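4.2 Where the minutes go

Having established in Section 4.1 that people are bad at saying how long laundry takes, we turn to the more awkward matter of what they think laundry is. Our diary booklet offered a single box marked "laundry," with a space beside it for minutes. We were proud of this box. It lasted until the first booklets came back from Eltarwood, where a good share of the respondents had crossed it out and drawn boxes of their own.

The trouble is one of edges. A wash has a start button, and most people are willing to agree that pressing it counts. Before the button there is sorting, pocket checking, and the hunt for the other sock, and after it there is a long stretch in which the household is doing laundry only in the sense that a person with bread in the oven is baking. Earlier time-use surveys settled this by counting hands-on minutes. We did the same in the pilot and got an average so small that it would have made a fine advertisement for the appliance trade.

For the main study, carried out in June in Eltarwood and Goel, we split the chore into stages and let respondents mark each one as "doing," "waiting," or "minding." The last category was suggested by the pilot diaries, and it covers time when a person is free to do something else but does not feel free. Reading a magazine while listening for the spin cycle is minding. So is standing in the kitchen deciding whether it is too late at night to start the dryer. We mailed 2000 booklets and got 800 back in usable form, a return we consider respectable given that the booklet was 21 pages long and asked about lint.

Minding turned out to be the largest category in both towns. It was larger in Goel, where shared laundry rooms are common and a finished load left alone may be moved by a neighbor to the top of something dusty. Goel respondents built their afternoons around the end of the cycle, and a few set alarms well ahead of it. In Eltarwood, where most machines are at home, loads were left to sit far longer, and the diaries record a good deal of rewashing. Rewashing was almost never entered as laundry. It went under "other," or in one booklet under "weather."

We had expected unloading to be dull. It has no decisions in it, or so we wrote in the grant proposal. The diaries disagree. Unloading was the stage most often put off, and the one most often split between two people, one of whom did not know about the arrangement. Respondents who marked every other stage to the minute wrote "later" in this space and moved on.
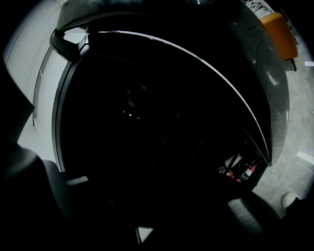
Figure 2. Round door opening of a white laundry appliance.

Part of the delay comes from what has to happen next. An unloaded wash is a pile, and a pile must be hung, folded, or denied. As long as the clothes stay in the machine, the chore can be reported as nearly finished, and respondents reported it that way with great confidence, some of them on two days running. Timer reminders of the sort sold under the Lusora name did little for this. Households with reminders knew sooner that the load was done and left it there just as long.

Scent is a smaller point, but it kept coming up. Users of Flollura, a fabric softener popular in both towns, were more likely to describe a forgotten load as "still fine." We did not test whether it was. The claim appears in the coding sheet as an opinion, next to the entry for ironing, which most respondents left blank.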